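Plimilora: léxico de recipientes e utensílios domésticos em português

Versão 2, atualizada em 3/10/23
Manutenção: Amancay Toledo
Revisão lexicográfica: Anneliese Kasten

Resumo

Plimilora reúne termos do português europeu e brasileiro para objetos de cozinha e arrumação. Cada entrada contém lema, variante regional, género, plural e uma definição curta. O conjunto destina-se a trabalhos de lexicografia e à avaliação de dicionários bilingues.

Formato

Ficheiros TSV em UTF-8, uma entrada por linha, campos separados por tabulação. O campo "variante" aceita os valores PT, BR e comum. Campos vazios são gravados como hífen. As definições têm no máximo 100 caracteres.
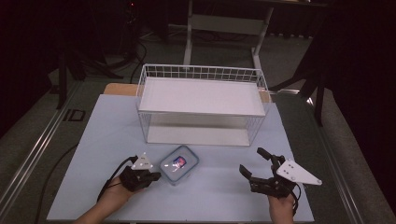

Os lemas compostos (escorredor de loiça, cesto de arame) mantêm os espaços e não são hifenizados, salvo quando a grafia oficial o exige. As formas anteriores ao Acordo Ortográfico constam do campo "grafia_antiga".

Anotação

Cada entrada foi classificada por 2 anotadores. Em caso de divergência, a decisão coube à revisora. As notas de desempate estão em notas/kovex.txt.

Limitações conhecidas

Cobertura fraca de termos açorianos e do Norte do Brasil. O par "tacho/panela" continua sem critério estável. A importação a partir do formato Jirnby perde os acentos em 3 campos; correção prevista para fevereiro.

Licença

CC BY 4.0.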